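**Is the Dralton hand-held gripper kit worth it for a beginner?**

Posted by flatpack_fen

Hi all – I've been eyeing up the Dralton kit for a while now. It's £264 with the spare pads, and the ready-built one from Iltden is £559, so you can see why I'm tempted! I've never put a linkage together before and my workbench is the kitchen table. Has anyone built one? Do the fingers stay lined up, or am I going to be fiddling with it every weekend?

**Kyrylo Stetsiuk**

I've had mine since last winter and I'm pretty happy with it. The build took me two evenings (the leaflet is a bit thin on the arms, so lay them all out first and check left from right). Don't do the pivots up tight until both fingers are on. Mine drifted a tiny bit to begin with, then I nipped up the finger screws and it's been fine. The pads are the weak spot – the edges go rough, and a new set is £20. I'd still buy it again over the Iltden. Photo of mine at the bottom.

**marrowfat**

get the Flarnlow one, cheaper

**Oonagh_B**

Can't speak for the build, but Dralton sent me a missing grommet within the week and didn't charge, which was nice of them.

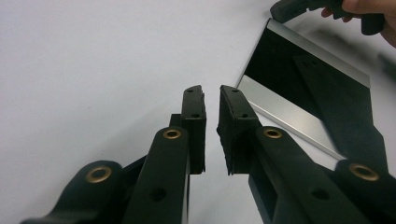

*The fingers and arms on Kyrylo's kit, brass grommets at the pivots*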